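Speaker notes -- "After the complaint is sent: what families can do about prison healthcare"

Good morning and thank you for having me. I will speak for up to 9 minutes and then I would like to hear your questions. Please stop me if I speak too fast.

(Slide 1, title. Wait until the door is closed.)

I am going to talk about medical complaints from people in prison, and mainly about the delay in getting an answer. I am not a lawyer. I work at the advice office of Dranance, and most of my day is letters: letters coming in from the prison at Drullelmont, and letters going out to the people who should answer them.

(Slide 2, the numbers.)

Last year we opened 332 files. Of these, 85 were about healthcare. The largest group was about medicine that was stopped or changed on arrival. The second was about appointments outside the prison which were cancelled on the same morning, usually for lack of escort staff. Dental care came next, and I will leave it out today.

Say slowly: a file with us is one person, even when this person wrote many times.
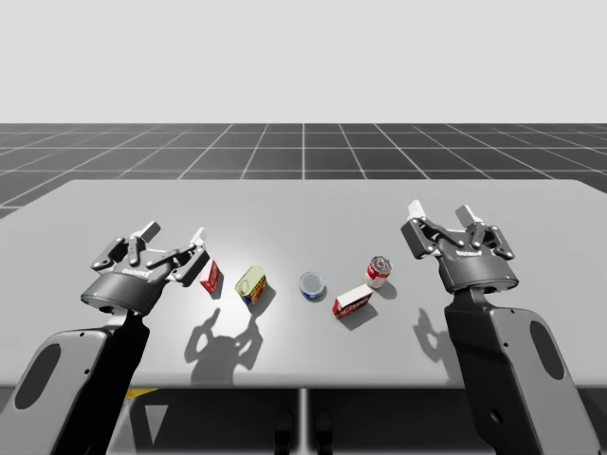 3 min read

(Slide 3, the three stages.)

The complaint has 3 stages at Drullelmont. First the form on the wing, then the head of healthcare, then the outside reviewer. Many people write directly to the reviewer and their letter is sent back, because the first two stages are missing. They lose weeks with this. If you remember only one slide, please take this one.

What helps at the first stage:
Keep a copy. If there is no copier, write the same text again by hand and put the date on it.
One problem on one form.
Write what you ask for. "I want to see the optician" is better than a page about how bad the service is, even if the page is true.

(Slide 4, families.)

Families often telephone the healthcare unit and hear that nothing can be said. This is correct when there is no signed consent. The consent form is short and the prisoner must ask for it himself. We now send a blank one with our first reply -- we started this in December and I think we should have done it much earlier.

(Slide 5, the Ackermann form.)

We call it the Ackermann form in the office, after the street where it was first printed. It is one page where the person writes each request and each answer, or that there was no answer. The reviewer accepts it as an attachment. I have copies on the table at the back, also in large print.

(Slide 6, Brasska.)

Short, if time is left. Brasska is the shared telephone line for relatives. It gives general information and it cannot open a complaint. Please do not send urgent medical matters there. For these, ring the prison and ask for the duty manager, and note the hour of the call.

(Slide 7, contact. Leave it on during questions.)

If they ask about court cases: say we do not take them, give the sheet with the law clinics.
If they ask about one named prisoner: offer to talk afterwards, not in the room.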